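About Us

Hi! I'm Seidu Nyarko, one half of Karnus. The other half is Bảo Võ, who would rather be soldering than writing web pages, so you get me. We make a pair of hand-held grippers and the software that goes with them, and we run a small service for labs and workshops that want demonstration data but don't have the time (or the patience!) to collect it themselves.

We started in March in the back of a print shop in Sheehan. I had been repairing packaging machines for a living, and Bảo was teaching evening classes in electronics and building odd things on weekends. He brought me a gripper handle he had drawn up and asked if I could make the trigger feel less like a stapler. It took me most of a month. I still have that first handle in my desk drawer and the trigger is still pretty bad, to be fair, but we both got hooked and by the end of summer I had given up the packaging work for good.

What we sell

The main thing is the Nonton kit. You get two hand-held grippers, left and right, with the finger pads already fitted, a spare set of pads, two marker plates, the cables, and a case with foam cut to fit. A kit is $3664, and that includes a two-hour video call with one of us while you set it up. Please take the call! Most of the emails we used to get were about things we can sort out in five minutes if we can see your table.

The pads are the part people ask about most. We tried a smooth rubber first and it was lovely on boxes and useless on anything small and shiny. The ones we ship now are softer and have more bite. They do get fuzzy and they pick up lint like you wouldn't believe, especially if somebody in your building owns a cat. Brush them with a dry toothbrush at the end of the day and swap them when the corners start to go. Spare pads are $19 a set, and we keep plenty on the shelf.

If you already have an arm, we can make a mounting plate so the same finger shape goes on your robot. Bảo does these one at a time, so tell us early. He'll want a drawing of your flange and he will ask you for it twice.

The service

Some people don't want a kit at all, they just want the recordings. For them we have the Zimberg package, named after the street our current shop is on (we were out of ideas that week). You send us your objects and a page or so on what should happen to them, and we do the handling at our place with our own grippers. The standard package is 2000 short recordings, sorted and trimmed, with a notes file that says which ones we'd throw out if it were up to us. We leave those in anyway, because a couple of customers told us the fumbles were useful to them.

We're picky about what we take on. No glass, no food that spoils, nothing heavier than you'd happily lift with one hand all afternoon. Our favorite jobs are the boring household ones. Lids, tubes, bottles, little boxes with latches. Those are the things everybody wants a robot to deal with, and they're harder than they look when all you've got is two fingers.

How we work

It's the two of us plus whoever we can talk into helping during a big order. We do the handling in shifts, never more than 87 takes before swapping over, and yes, that's a strange number. It was where my thumb gave up on the first long day and we stuck with it. Mornings are for recording. Afternoons are for going through what we got, packing kits, and answering mail. If you write before 10 a.m. you'll probably hear back from Bảo, and it'll be short. Don't take it personally.

We also try everything on ourselves before it ships. New pads spend a couple of weeks on our own grippers, and if we start complaining about them over lunch they go back to the bench.

A few from the wooden table:

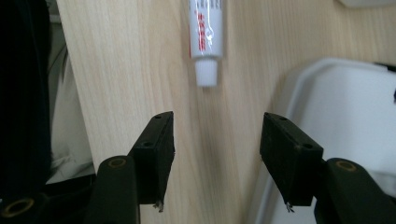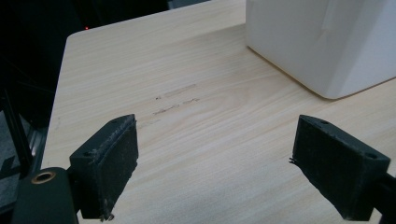
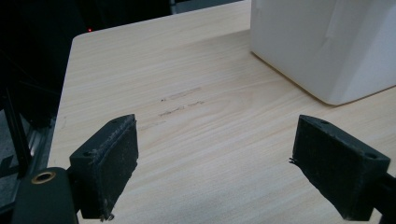
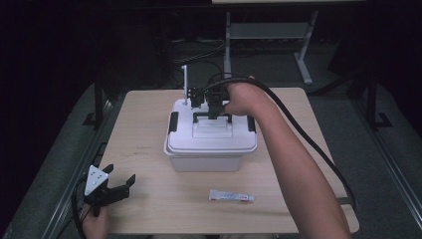 Storage boxes are what we get the most questions about right now, so I'll say a bit about how we handle those. If your box has a handle on top, we like to start there and leave the latches for later, as a handle gives the fingers something simple to close on and lets you find out early if your heights are off. With the clear-ish white box in the last picture, the black handle bar is a wide flat arch across the middle of the lid, with a snap latch on either side, and for a shape like that I'd ask for a good batch of plain handle approaches before you pay us for anything fancier. Small tubes are a separate list. Tell us which way the cap should point and whether you mind it changing from one take to the next, and if you don't know yet, say so and we'll mix them up for you.

Want to come by? We love visitors, and you can try the kit on your own objects for an hour at no charge. Bring the awkward ones. Parking is behind the building and the bell only works if you lean on it. Otherwise just write to us through the contact page with a couple of lines about what you're trying to pick up, and what you've tried so far.

Seidu (and Bảo, from the bench)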